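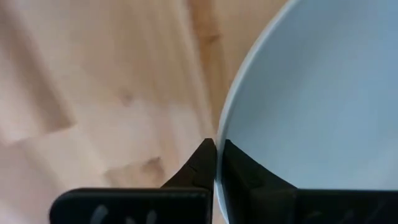 The Skalo large round bowl

I've been selling bowls for a good few years now and the Skalo is still the one I'd grab first if the shop caught fire. It's big, it's round and it sits happily in the middle of a table with a whole salad in it, or a heap of bread rolls, or (in my house) the post and three sets of keys.

It's made for us by Landry, a small pottery that has been throwing and glazing tableware since before I could reach a worktop. I first bought two for my own kitchen, then a friend wanted one, then her sister did, and at that point I thought I'd better put it on the website!

What I use it for

Salads, mostly. There's proper room to toss things without lettuce going over the side, and you can get both hands in. It's also my bread bowl at weekends – the dough has space to rise and I just lay a tea towel over the top. I've mixed Christmas cake in it, and potato salad for the whole street. Soup for one looks a bit lonely in it, so have a look at the smaller Skarkier bowls for that. They come from the same pottery and they go together nicely on the table.

Looking after it

Dishwasher is fine, bottom rack, and give it some space so it doesn't knock against the pans. I wash mine by hand because it hogs the whole rack and I'd sooner get the plates done. Microwave is fine too if yours is wide enough, and mine isn't. Please don't put it in the oven or on the hob. If you get grey cutlery marks inside, a bit of bicarb on a damp cloth shifts them.

The foot is smoothed off before it leaves the pottery, but I'd still lift it and not drag it across a wooden table, especially an oiled one. A cork mat does the job if you're a dragger.

Ordering and delivery

We send these out from Gistimard in a double box with shredded paper all round. Orders over 100 pounds go free, and that includes mixed orders, so a Skalo and a few Skarkiers will usually get you there. Anything under that is charged at the checkout, and you'll see the price before you pay.

Landry made 1,000 in the first run and they went much quicker than I'd planned for. The second run is being made now and comes to me in batches of 40, so if the button says sold out, pop your email in the box next to it and I'll write when the next lot lands. The last batch of this run is due in May.

If yours turns up broken, send me a quick photo of the bowl and the box and I'll post another. No need to send the bits back. If you've simply changed your mind, you've got the usual returns period, and I only ask that it comes back unused and in both boxes.

Questions I get a lot

Does it stack? Yes, with other Skalos, though two is as high as I'd go in a cupboard.

Can I have it with a lid? Sorry, no. A large dinner plate turned upside down covers most of the top and a bowl cover with elastic works even better.

Are they all exactly the same? Nearly. They're finished by hand, so the rim can be a touch thicker on one than on the next. If you're buying a pair, put a note on the order and I'll pick two that match well.

Do you do seconds? Now and then, and they go in the Odds and Ends section. Tiny pinholes in the glaze, that sort of thing.

Page last updated Mar 20, 2024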